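Clearing and Wiping Down a Work Table
Household notes, updated 15/02/2021

A work table that doubles as a storage surface needs a full clear once every 2 weeks. The procedure below takes 16 minutes on a table of ordinary size, not counting drying time.

Remove items by category. Books and paper go first, as they are damaged most easily by a damp cloth. Bottles and cans go next. Check each cap before lifting. Large containers come off last, and can be used to carry the small items to another room.

Do not spray cleaner directly onto a printed or gridded surface. Apply it to the cloth. Solvent cleaners lift printed lines, and a grid that has lost part of its lines is of no use for measuring or squaring up fabric and paper. 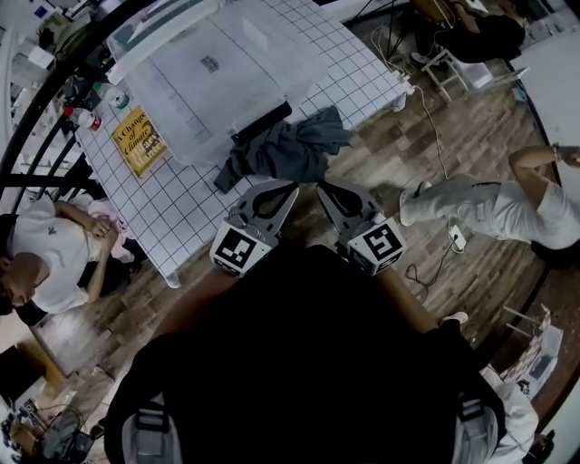
Photo: Frans Peeters / Fleladura

Clear plastic containers can stay on the table upside down between uses. Dust then collects on the outside of the base, where it wipes off in one pass. A container with a label should be turned so the label can be read through the wall. Store it right side up only when it is in use or has a lid.

Cloths should not be left crumpled on the table. Fold once and hang over a rail, with both halves exposed to air. A microfiber cloth of 600 square centimeters dries in roughly two hours at room temperature if hung this way. Cotton takes longer. Wash cloths without fabric softener, which reduces absorption.

Lay books flat, away from the table edge and away from liquids. Keep bottles at the back of the table, upright, with at least a hand's width between them and any paper.

Wipe the surface in straight, overlapping strokes from the back edge to the front. Rinse the cloth halfway. Wipe the edges and corners separately, then go over everything with a dry cloth. Sweep the floor under the table afterward. On wood-look floors use a soft broom or a barely damp mop.

Return only the items used that week.

Related: Shelf Units, Depth and Load; Removing Label Adhesive from Plastic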